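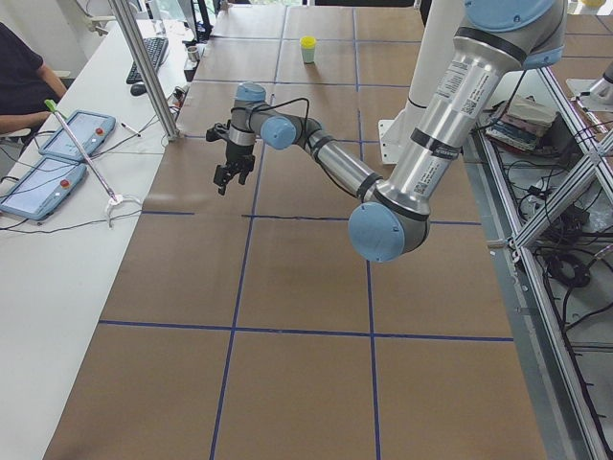 开放日双臂工作站演示:桌面网格、示教器摆放和参观流程怎么定?

jetard_lab_小郑
发布于 2023年9月3日

我们单位 11 月办开放日,协作臂工作站是其中一站,计划接待 28 人。上个月去 Lumbao 的开放日看过一次,台面是牛皮纸加深蓝色胶带分格,格子里放一只带黄盖的浅绿色小杯子,六轴臂装两指夹爪,示教器放在旁边的白色桌子上。回来以后打算按这个思路做,有几处拿不准:

一、胶带网格在演示里起什么作用?是参与定位,还是只给人看?我们的臂走示教点位,没有上视觉。
二、两条臂都装在同一张台子上,演示时是两条都动,还是只动一条?
三、示教器放在桌面上,参观者有可能伸手碰到。要不要收起来?
四、每批多少人、每批多长时间合适?
五、夹爪抓杯子总在第三、第四遍以后偏,杯子会被推歪。机械上查过,夹爪安装螺钉没有松。

控制柜是 Brason 的,夹爪是 Rerex 的两指电动型,平行开合。程序很短,接近点、抓取点、抬升点、放置点各一个,中间加了过渡点。

Gerasimos Kontogiannis
(原文为英文,站内译者整理)

按你的编号回答。

一、没有视觉的情况下,网格不参与控制。它的用途是给人工复位提供基准:每一轮结束,操作员把杯子放回同一格的同一个角。只靠"放在格子中间"不够准,格子比杯底大得多。建议在起始格里另外画出杯底轮廓,用细记号笔即可,胶带的宽度本身就会带来误差。另外,纸要绷平后再贴胶带,四边固定。纸面起拱时杯子会倾斜,抓取高度也随之变化。

二、只动一条。另一条停在远离共享区域的姿态,并保持在停止状态。双臂同时运行需要单独做干涉检查,参观者看到的内容并没有增加多少。如果一定要演示双臂,两条臂之间用 I/O 互锁划分共享区,谁先占用谁先走,不要靠延时错开。延时在调速以后就失效了。

三、不要收。急停按钮在示教器上,收起来等于操作员够不到急停。正确做法是让示教器留在操作员一侧,参观者站到台子另一侧,中间有隔离。两台示教器要贴标签,写明对应哪条臂,标签贴在外壳正面。我见过操作员在紧张时拿错一台的情况。急停的作用范围也要事先确认:有的接法只停本臂,有的接法两臂一起停。开放日建议接成一起停,并在当天早上实测一次。

四、每批 10 人以内。28 人分三批。每批的时间取决于你的循环时间,先测一遍完整循环再排表,留出复位的余量。

五、第三、第四遍才开始偏,而每次都由人复位,我首先怀疑的是误差累积。你的放置点和抓取点是不是同一个位置?如果程序把杯子放下以后直接作为下一轮的起点,任何一次夹持偏心都会带到下一轮。两指夹爪在开合方向上会把杯子对中,在垂直于开合的方向上没有约束。处理办法有两个:换成带弧面的指尖,或者每轮由操作员按轮廓复位。

补充一点,线缆在前臂和腕部要留足转动余量。末端大角度旋转时线缆会被拉紧,夹爪可能掉线。把程序低速跑一遍,眼睛只看线缆。

梧桐路焊工

楼上第五条说得对,我们也碰到过。不过先看一下负载设置。我们那次是换了夹爪以后没有改工具质量和重心,抓取时末端下沉,纸面都被指尖划破了。改完参数就好了。

人数别卡太死,我们一批来过十几个,后排看不见而已。

杯子换重一点的,轻的一碰就跑。里面装点螺母,盖子拧紧。

jetard_lab_小郑

逐条试了,结果记在下面。

负载参数没有问题,和 Rerex 手册上的一致。放置点和抓取点确实是同一个点,原来的程序是放下后直接进入下一轮。现在改成放到相邻格,再由操作员搬回起始格的轮廓内,连续跑没有再偏。

杯子里装螺母试过,抬起时有晃动声,参观的人会以为是机械故障,所以没有采用。

急停实测发现只停本臂,需要改接线,已经提了工单,编号 3370。示教器的标签贴好了。

还有一个问题:过渡点用圆弧过渡以后,速度调到演示档,控制柜报 1113,清除后可以继续运行,关掉圆弧过渡就不报。Brason 的手册里没有查到这个代码。有人见过吗?

Gerasimos Kontogiannis
(原文为英文,站内译者整理)

1113 我没有见过,不能替厂家解释。从现象看,检查相邻两个过渡点的距离是否小于两个过渡半径之和。你的点位很密,放置前的接近点离放置点很近,半径重叠的可能性较大。接近点和抓取点一律不要设过渡,让它走到位再停。

急停改完以后,两台示教器各按一次,分别记录两条臂是否都停。不要只测一台。

jetard_lab_小郑

半径确实重叠,改小以后不再报警。工单还在排,接线改完再上来更新。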